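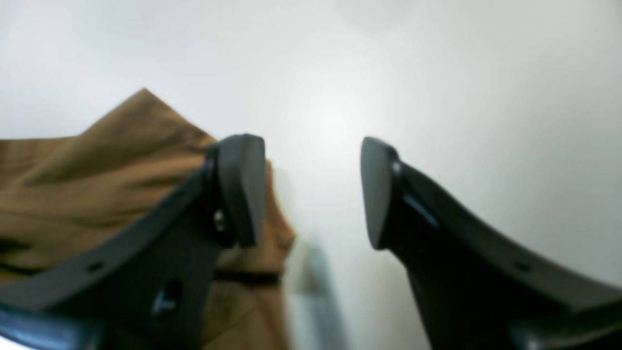
A reader on Barroso Street wrote in to ask why the water bill went up again when the family had used less than last spring. The answer is in the base charge, which every household pays before any water is counted.

Starting with the May bill, the base charge is 13 dollars a month. It covers meter reading, main repairs and the loan on the Drollow pump station. The rate for the water itself has not changed. A home that uses very little will notice the increase more than a large one does, and several people on Cikus Lane have told us the same thing.

If your bill looks wrong in some other way, check for a leak first. Turn off every tap, write down the meter reading and look again an hour later. Toilets are the usual cause - a worn flapper can run all night without a sound. Put a few drops of food coloring in the tank and see whether it reaches the bowl.

You can ask for a second reading at the Biso office, at the side window. Bring the bill with you. Requests have to be in within six weeks of the date printed on it. Credits of up to 500 dollars are handled at the window, and larger ones go to the district board, which meets once a month.

The new rate sheet is posted by the door and comes with the next bill.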